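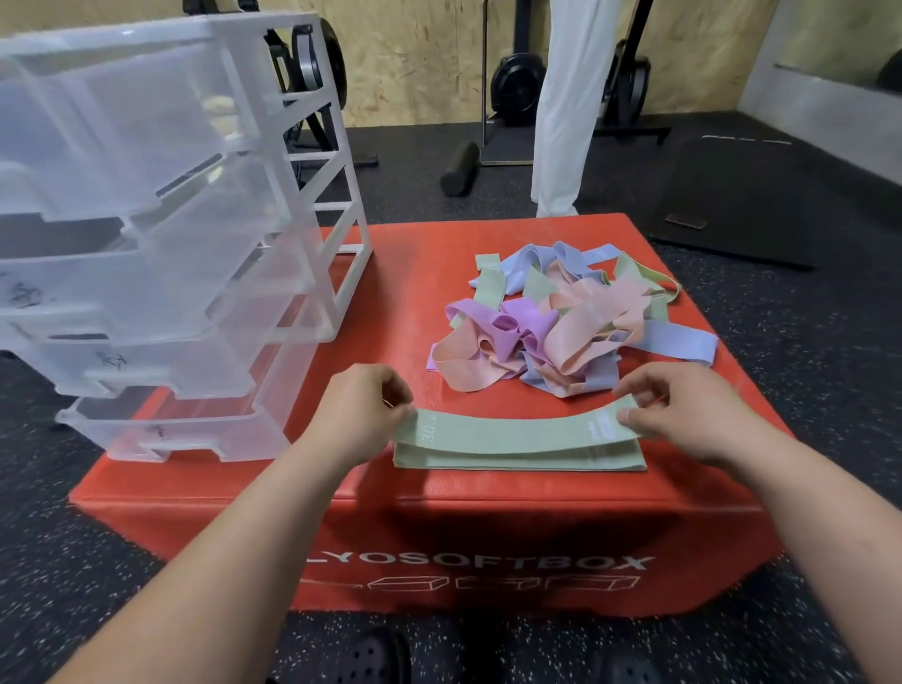
Figure 2. Folding a 30 LB band, pale green, next to the unsorted pile.

3.2 Band storage and upkeep

Fabric bands at the Trelden site were kept in clear plastic drawers, one resistance per drawer where space allowed. Folding done by hand, after the last class. Loop flattened first, then folded with the printed weight facing out so the next person can read it without unrolling anything. Dimaculangan (our site lead) timed 14 end-of-day sorts in May; notes in Appendix B.

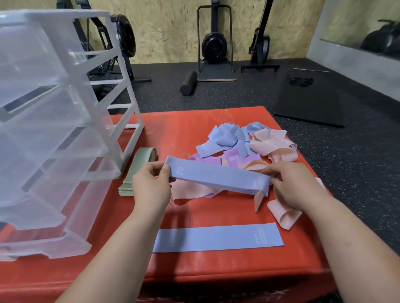 Mixed piles were the slow part. Color helps but staff still checked the print before putting a band away, and faded print slowed things down more then we expected. At the Ovska site bands went in a single open bin, no folding, and misfiled weights were a common complaint on the sign-out sheet. Bands with worn print were pulled and relabeled, see Section 3.4.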